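Section 4: Setting Up Your First Practice Room

Okay, you've got Bandeck installed, you've signed in, and the little green light next to your name is on. Now for the part I like best! Bandeck is a simulator for two-armed robots, and in this section we'll load a room, wake up the arms, and get a gripper close to something without knocking it off the table. Set aside an evening for it the first time. I did mine in October with a big pot of tea and I still had to go back to step 3 twice.

I'm writing this for the home license, by the way. If you're on the lab license your menus have a few extra items in them, and you can ignore those for now.

Before you start

You need at least one room pack. I'm using Garka, the one that comes free with the home license, and everything below assumes you are too. The Triro pack works the same way but the rooms are bigger and take longer to load (my old desktop really groans). Garka unpacks to 3,514 files, so don't panic if the progress bar sits near the end for a while. If your own folder has fewer than that after unpacking, delete the whole thing and download it again. Don't try to patch it.

You also want 4,000 MB of free memory. Close your browser. Yes, all the tabs.

Loading the room

1. From the start screen choose Rooms, then Garka, then Load. The window goes black for a few seconds.

2. When the room shows up, press P to pause physics. Do this right away, before you touch anything else. Nanami Matsuda, who tests the room packs, told me half of her bug reports are from folks who moved a table with physics still running.

3. Open the Robot tab and pick the two-arm model. Click the floor where you want it to stand. Leave yourself room between the base and the furniture. If the outline turns red, you're overlapping something, so back it off a bit and click again.

4. Press P once more to start physics. The robot will settle a little and then stop.

Note: if it doesn't stop settling and just jitters, your step rate is too low. Go to Settings, Physics, and set it to 600. I leave mine there all the time.

Waking up the arms

5. Click Arms, then Enable Both. You'll hear the chime (or you won't, if you turned off sound like I always do).

6. Pick the arm you want with the Tab key. The chosen arm gets a thin outline in the side panel, not in the room itself, which confused me for ages.

7. Open the gripper all the way with the O key before you move. An arm that travels with its fingers closed is much easier to jam against things.

8. Drag the arm's handle toward the object in short moves. Let go, let it catch up, drag again. Long drags make the solver pick odd elbow poses, and then you spend ten minutes untangling a shoulder.

CAUTION: Don't switch to Fast Travel while a gripper is near an object. Fast Travel skips contact checks, and you can end up with a finger buried inside a laptop. The only way out of that is to reload the room.

Checking your approach

9. Press V to step through the views. Use the body view for the big moves and switch to a gripper view for the last bit. Expect a tilt in some of them. You can level the horizon under View, Roll, but I'd leave it alone until you're used to how the wrist turns.

Body view first, then two gripper views:
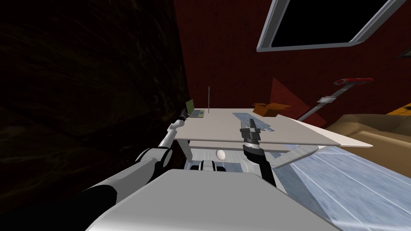
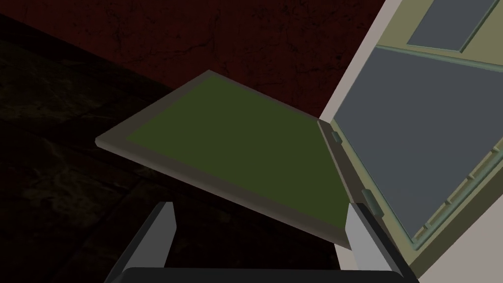
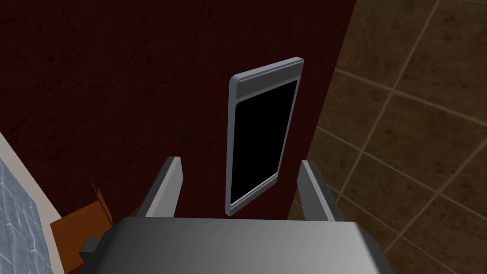 10. Once you're happy with the approach, press S to save the pose. Give it a name you'll recognize tomorrow. I have a folder full of poses called "test" and "test again" and I couldn't tell you what a single one of them does.

11. To play a pose back, choose it from the list and hit Run. Start with the speed slider at the low end.

Note: poses are saved with the room, so a Garka pose won't appear when you've got a Triro room open. There's an export button for that, and Yasuo Hayashi has written it up in Section 7.

If an arm won't move

Check that it's enabled, then check that you aren't still paused. Paused is my usual one! If neither of those is it, open the log and look for "limit reached". That means a joint is at the end of its travel, so choose Arms, Home, and come at the object from another side.

If the log grows past 3,000 lines, clear it before you run anything else, or playback gets choppy.

Leave the room loaded when you're done, and go on to Section 5, where we close the fingers.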